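Chapter 7
Plugs, Outlets, and Power Strips: Getting Electricity to Where You Need It

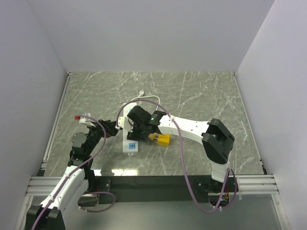
Figure 7.1 A white power strip and a small yellow plug on a gray marble-patterned work surface.

Count on this chapter to change the way you look at the corner behind your desk. Most of us plug something in several times a day and give it no thought at all, yet a plug and its outlet make up one of the best small pieces of design in the home. Two separate objects, often made years apart by different companies, come together in a second and carry enough energy to boil water. Pull them apart and they are safe to put in a drawer. That's worth a whole chapter!

In Chapter 6 you followed the wiring from the service panel through the walls and ended at the outlet box. Now we step out into the room. Everything from here on is on your side of the wall, where the cords get stretched, stepped on, coiled, tangled, and tucked behind bookcases. It is also the part of the system that you, the person living in the house, can look after yourself.

What a plug has to do

A plug has two jobs that pull against each other. It must grip well enough to keep a steady contact, and it must let go when a person pulls on it. Inside each slot of an outlet are metal contacts that press against the blades of the plug. When the contacts are springy and clean, the connection is firm and stays cool. When they wear out, the plug sags or slips, the contact area shrinks, and heat builds up at exactly the spot where you don't want it. A loose plug is a warning, and we will come back to it in Section 7.3.

The shape matters too. On many North American plugs, one blade is wider than the other, so the plug fits only one way around. A third, rounded pin connects to ground. Try sliding an unplugged lamp cord's blades between your fingers and feel for the difference — once you notice it, you'll never again wonder why a plug refuses to go in.

One outlet, many devices

A power strip is simply a row of outlets that share one cord. It does not add any power. Every device on the strip draws through the same cord, the same wall outlet, and the same circuit, and the loads add up.

Adding them is easy, and I promise it gets to be fun. Suppose Mitsuko Kudo sets up a craft table with a lamp rated at 90 watts, a sewing machine rated at 173 watts, and a small heated press rated at 402 watts. With everything running, her strip carries

90 + 173 + 402 = 665 watts

On a 120-volt supply, she divides the watts by the volts to find the current:

665 ÷ 120 = 5.5 amps (rounded)

If her strip is marked for 15 amps, she has plenty of room. Then winter arrives, and she thinks of adding a 1,500-watt space heater. The total jumps to 2,165 watts, or 18 amps, and the strip is overloaded. Even alone, a heater belongs directly in a wall outlet. Look for the rating on the label of any strip you own, and do the sum before you fill the last slot.

Words from the workbench

Amparo Villanueva taught home repair for many years, and her students still repeat her first rule: "Hold the plug, leave the cord alone." Tugging on the cord strains the tiny strands of copper where they enter the plug. The outside may look perfect while the strands inside are breaking one by one.

Her second rule was to work where you can see. Bring the strip up onto a table, unplug it from the wall, and look it over in good light. Check the slots for dust and dark marks. Run your hand along the whole cord and feel for flat or stiff places. Five minutes is enough, and you will learn more about your strip than you did in all the time it sat on the floor.

In this chapter you will learn to

name the parts of a plug and an outlet
tell a grounded plug from an ungrounded one
add up the load on a power strip
spot worn contacts, damaged cords, and signs of heat
choose between a plain strip and one with surge protection

Key terms

blade, ground pin, contact, polarized plug, load, rating, surge protector, strain relief

Before you begin

Walk through one room of your home and make a list of everything that is plugged in. Beside each item, write the watts if you can find them on the label. Some labels give amps instead; copy those down as they are, and we will convert them in Section 7.2. Keep the list handy. You will use it in all four sections of this chapter.

7.1 Inside the Plug

Start with the part you hold. The body of a molded plug is formed right around the ends of the wires, so it can't be opened without cutting it. A replacement plug comes apart with a screwdriver, and that makes it the perfect place to see how each wire finds its terminal.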